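4.2 Corner-first handling of small cloths

Of all the habits we recorded in the Levulbridge households, the one that delighted us most was how people begin to pick up a small cloth. Our diary set holds 1,240 entries on wiping, folding and putting away, kept by residents of 40 homes through the Rakley winter, and the corner turns up in them again and again. People hunt for it, pinch it, lose it and go back for it. One participant wrote that she "can't think straight about a tea towel until I've got a corner," and we suspect a good many readers will recognize the feeling!

Earlier work in the Bramwood laundry study treated the fold as the basic unit of behaviour. We think the moment before the fold deserves at least as much attention. A cloth lying on a plain surface has very little to say about its own shape: a rounded fold hides its edges, colour shifts with the shade, and the one useful cue may be a bit of fabric standing slightly proud of the rest. That small peak is a wonderful thing. It offers a place to pinch without dragging the whole cloth along, and it hints at which way the remainder lies (see Figure 3).
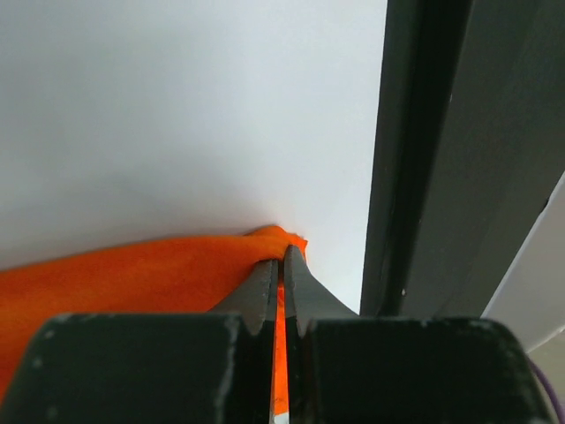

Figure 3. Orange cloth on a pale grey-white surface, gathered between two narrow tips beside a small folded corner.

Colour matters more than we had expected when we drew up the coding scheme. Diarists with bright cloths on light counters wrote freely about edges and corners, while those with grey on grey tended to write about feel – "the thick bit," "the hemmed bit," "where it bunches." We coded both as corner-seeking, following Ostapchuk's broader category of edge search, but kept a secondary tag for touch so the two could be pulled apart later. Entries in which the cloth was simply scrunched up and tossed in the sink were coded separately and are taken up in Section 4.3.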